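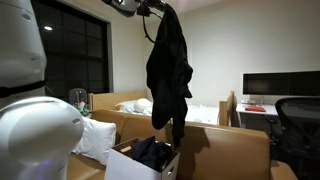 家务机器人按月出租这件事，我一开始是抱着挑刺的心态去看的。Uncombe这套“收衣服”服务，宣传页写得像请了个住家阿姨，月费300欧，押金另算，三月刚涨过一次价。可我真正在意的是它怎么对付软塌塌的东西。杯子、盒子都有个形状，衣服没有啊！一件黑色的衣服被夹爪拎着，长长地垂下来，底下纸箱里那堆深蓝色的衣物也是皱成一团，你说它该从哪儿下手？换我自己，闭着眼抓一把就完了，机器可得先想清楚哪里是边、哪里是角（其实我也常常分不清袖子和下摆）。

所以我的看法是：这钱值不值，跟它动作快不快关系不大，要看你家到底有多乱。我家属于沙发上永远搭着一件、床上再扔一件的那种，光“捡起来放进箱子”这一步，就够我每天烦一回了。叠衣服？它的基础套餐不包，要叠得加50欧，我劝你先别加。 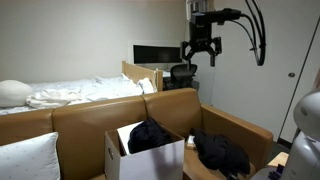 Noura Tannous就很不同意，她给我留言说，300欧一个月够她请人上门好几趟，人来了还顺手把窗台擦了，机器占着半个客厅，走路都得绕。她还问我，要是哪天它把羊绒衫拽变形了，合同里谁赔？

这个问题问得好，我专门去翻了条款：单件最多赔100欧，而且得在30天之内申报，还要留着购物小票。谁会留毛衣的小票啊！这一条我觉得Uncombe太抠门，应该改。Flutdale那家同类服务我也问过，赔付倒是大方些，可惜还没开到我们这边来。

不过占地方这一点，我倒没她那么介意。跑步机我都忍了那么多年，那玩意儿可从来没帮我捡过一只袜子。我更希望他们出个按周租的方案，换季收拾衣柜的时候租一周，平时各过各的，多好。 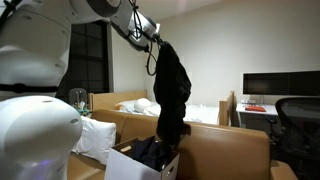

收衣入箱：黑色衣物的下端已垂到纸箱里。

要是你也在犹豫，先申请试用，把家里最难缠的那几件拿出来给它，别提前收拾。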